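Setting Up a Tool-Case Packing Task on the Tradier Two-Arm Kit

By Mwanahawa Tanui
July

The Tradier kit ships with two arms, a wrist camera mount and the Fledico control software. Part packing is a good first job for it, and a molded tool case makes a cheap test fixture. Allow an afternoon. You will need the kit, a laptop and a case with a fitted insert.

Before you start

Update Fledico and run the joint check on both arms. The install takes 294 MB of disk space. If the joint check reports an offset above 2 mm, repeat the homing routine before going further.

Place the case

Open the case flat and set it where both arms can reach every pocket. Mark the corners on the table with tape. Some 6 cm of clearance on each side is enough for the wrist to turn. Glossy black inserts reflect overhead light, so turn off any lamp directly above the case.

Teach the grasp points

1. Select Teach, then Pair Mode.
2. Jog the first arm to the handle of the tool and store the point.
3. Store an approach point straight above it.
4. Store the pocket point with the tool seated.
5. Repeat for each tool. Leave the tape measure until last — its round housing needs a wider grip setting.

Long tools should be held near the handle end. A screwdriver held by the shaft tends to rotate as it enters the slot.

Run at low speed

Set speed to 3 percent for the first pass and keep a hand on the stop button. Watch the wrist view as well as the table.

Open case with orange-and-black tools, two views:
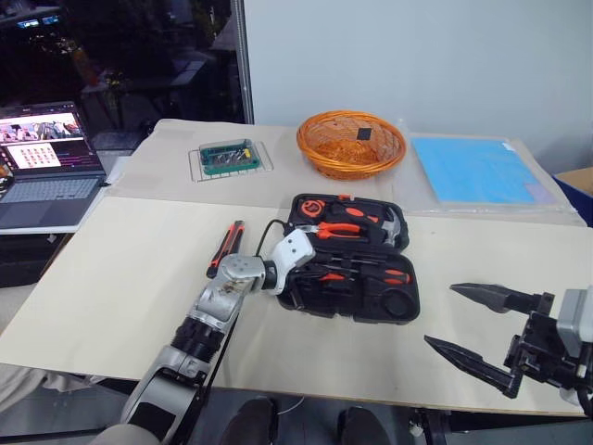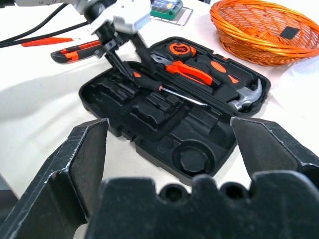 If a tool stops short of its pocket, lower the pocket point in small steps and save after each one. Do not raise the grip force to correct a position error. Once three passes finish without a stop, double the speed and repeat.

The kit handles this task well at low speed. Pair Mode is slow to save, and the manual leaves out the grip table — request it from support.

Related
Shemweta wrist mount: fitting and calibration
Flostach grip pads compared
Victor Lema on cable routing for two-arm benches

Contact | Copyright | Back to top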